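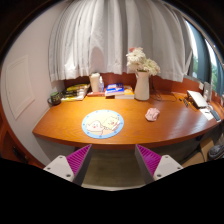
4 min read · 600 words in full section

3.2 Desk surfaces in the Noltdale rooms

Small textiles were the items most often left out on desks between visits. Figure 6 gives a typical case: a round mat with a light blue dotted border lies near the front edge, and a crumpled pale pink cloth-like item sits on the bare wood to its right. A row of objects stands along the back, with a dark mug at the far left, next to the wall.

Figure 6. Wooden desk with a curved front edge, Noltdale.

We coded mats as "placed" and cloths as "unplaced" unless the cloth was folded. This follows Chidiac's scheme from the Namcombe study, with one change. Shadi Chidiac treated mugs as kitchen items wherever they were found. We coded them by the room they were in, so a mug on a desk counts as a desk item.

Residents were asked in March to sort their desk items into "keep here" and "put away." Of the 200 items sorted, 9 were cloths assigned to "keep here." Mats were rarely moved. The Boateng rooms, which have narrower desks, are treated in Section 3.3.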